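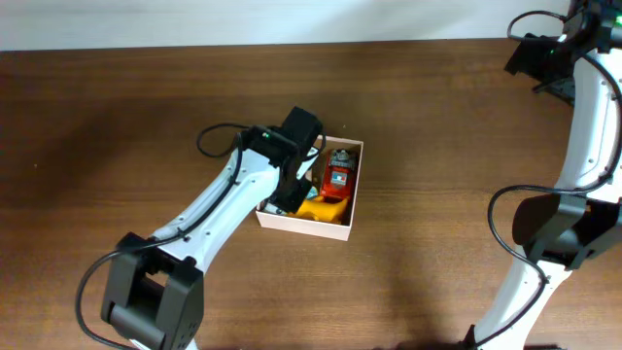 1/11 The Hadby Family Center will accept toy and book donations again beginning 10 March 2021. This thread sets out what we take, how items should be packed, and where to bring them. Please read it in full before loading the car.

2/11 Donations are received at the side entrance on Hegazy Street. The front lobby remains reserved for families with appointments, and staff at the front desk cannot accept boxes or bags.

3/11 Each household may bring up to 11 boxes per visit. Anyone with a larger amount, including schools and day care centers that are closing a room, should write to our donations coordinator, Radwa Soliman, to arrange a separate time.

4/11 Boxes should weigh no more than 40 pounds when full. Books are heavier than they look. Put them in small boxes, spines down, and fill the gaps with crumpled paper. Do not tape a lid shut until you have lifted the box yourself.

5/11 Please write one word on the side of every box: BABY, TODDLER, SCHOOL AGE, or BOOKS. Labels on the top cannot be read once boxes are stacked. Mixed boxes are accepted, marked MIXED, but will take longer to reach a family.

6/11 We accept rubber and plastic animals, building blocks, dolls, wooden puzzles with all pieces, balls, play food, and board games in their original boxes. Small sets should be placed in a clear bag and tied closed.
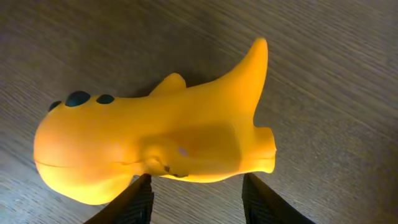
7/11 Bath and water toys need a closer look at home. Squeeze any hollow toy over a sink. If dark water or flakes come out, throw the toy away. A toy that is clean inside should be washed in mild dish soap, rinsed, and left to dry overnight before it is packed.

8/11 We cannot accept car seats, cribs, walkers, stuffed toys larger than a bed pillow, toys with peeling paint, or anything that has been recalled. Battery toys are welcome with the batteries removed. Please do not leave refused items at the door. The city charges us for their removal.

9/11 Several residents have asked where donations go. Most are given directly to families registered with the Center. The rest are shared with the Zurgate playroom and the evening parenting classes. Nothing is resold. Our goal is to place 1000 items in homes by the end of September.

10/11 Receipts for tax purposes are available at drop-off. The Center does not assign a dollar value to donated goods. Donors should keep their own list, as we are unable to reissue receipts after 60 days.

11/11 Families wishing to receive toys or books do not need a referral. Moataz Morsy in Family Services can register a household by phone, in English or Arabic. Please have the ages of the children ready. Questions about drop-off may be left as a reply to this thread and will be answered during office hours.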